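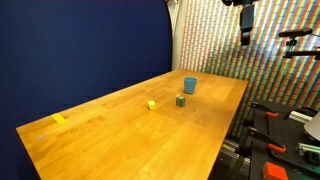

Page 6 of 154 | Issue 4

Home Programs Site Guides Forms Contact

Section 2. Setting up enrollment and attendance for a summer session

Read this section before you open registration. It covers the Umali enrollment module as it is used by Drevavus summer sites. The vendor's own quick-start card says the whole job takes one afternoon. Plan on two full days, and more if your student list comes from several schools.

Before you start

You will need the site code, the final calendar, the room list, and the signed data agreement from each sending school. If an agreement is missing, leave that school out for now. Umali will let you load the students anyway. It does not check for an agreement, whatever the green tick on the screen suggests.

2.1 Create the session

1. Sign in with the site account. Do not use your personal account, even if it seems to have the same rights.
2. Choose Sessions, then New.
3. Enter the session name exactly as it appears on the family letter. Parents search by that name and the search does not forgive a missing hyphen.
4. Enter the start and end dates.
5. Mark the days with no classes. The module claims to fill in public holidays for you. It fills in some of them. Go through the calendar by hand.
6. Save, sign out, and sign back in. Check that the dates held.

Note: Copying last year's session looks like a shortcut. It also copies last year's waiting list, last year's pickup contacts, and any staff who have since left. We tried it in February with a test site and spent longer cleaning up than we would have spent typing.

2.2 Load the student list

1. Ask each school for its list as a plain spreadsheet. Turn down PDFs.
2. Check that every row has a student name, grade, home language, and one working phone number.
3. Decide now whether "grade" means the grade just finished or the one coming up. Write it at the top of the sheet. Half the schools will have used the other one.
4. Load one school at a time. The import screen accepts up to 500 rows, but error messages from a large file are close to useless.
5. Read the import report. "Completed" means the file was read to the end. It does not mean every row was kept.
6. Compare the row total in your spreadsheet with the total on the session page. If they differ, stop and find the missing rows before loading the next school.

Caution: Do not use the Merge Duplicates button. It matches on last name and birth date, so twins become one child. There is no undo. If you find a duplicate, open both records and delete one yourself.

2.3 Assign students to groups

Umali offers a feature called Smart Grouping, which is supposed to balance groups by grade, interest, and reading level. We have asked what it does with a student who has no reading level on file and have had two different answers. Until there is one answer, group by hand.

1. Print the list by grade.
2. Mark siblings and students with a support plan.
3. Place students with support plans first, in rooms where the assigned adult has read the plan.
4. Fill the remaining places by grade and first-choice activity.
5. Enter the groups under Rosters and lock them.

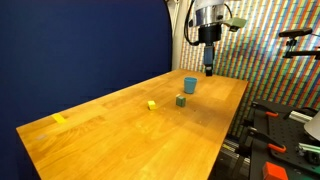
6. Send the locked rosters to the lead teachers and give them one working day to object. Someone will know that two of the students should be kept apart, and that kind of thing is never in the data.

Note: Locking a roster does not stop a site administrator from editing it. It only puts up a warning box. Tell your administrators that you mean it.

2.4 Set up daily attendance

Attendance can be taken on a tablet through the Veveo app or on paper. The app is pleasant to use and the daily chart looks good in a report. Keep paper as well for the whole first week.

1. Install Veveo on each tablet and connect it to the site network.
2. Pair the tablet with one roster only.
3. Take a practice attendance with the network turned off. The product sheet says entries are stored and sent later. Turn the network back on and see whether yours arrive.
4. If they do not arrive within the hour, use paper in that room and report the tablet.
5. At the end of each day, have the lead teacher initial the paper sheet. File it at the front desk.

Caution: Veveo records a student as "present" by default until someone marks otherwise. A teacher who opens the app and then gets called away has just reported a full room. Change the default to "not taken" under Settings, Attendance, Advanced. Check it again after every app update. It has gone back to "present" on us more than once.

2.5 Progress surveys

The Trikach survey pack is included with the license and sites are encouraged to run it on the first and last day. You may run it. Please be careful about what you claim afterward.

1. Give the opening survey before the first activity, with no help on the answers.
2. Give the closing survey at the same time of day.
3. Leave out any student who did not take both.
4. Export the raw answers along with the summary.

The summary page shows a single "growth score" with an arrow. We can't find a clear account of how the score is made. A child who ticks "I like science" in the first week and "I really like science" in the last has told you something, but it is a small thing, and it should not go to funders as a learning gain. Report how many students answered and what they said. If your funder insists on the growth score, attach the questions so that they can judge for themselves.

Note: The home-language versions of the survey were translated by the vendor. Have a fluent speaker read yours through before you hand it out. Question 4 in particular has caused trouble.

2.6 If something goes wrong

Write down the screen you were on, the time, and the exact wording of the message. Then call the site help line. The in-app chat will offer you an article on resetting your password no matter what you type.

Do not reload a student list to fix a single record. Correct the record by hand and keep a note of the change with your paper attendance sheets.

Section revised September 27, 2019. Pickup permissions and early release are covered in Section 3.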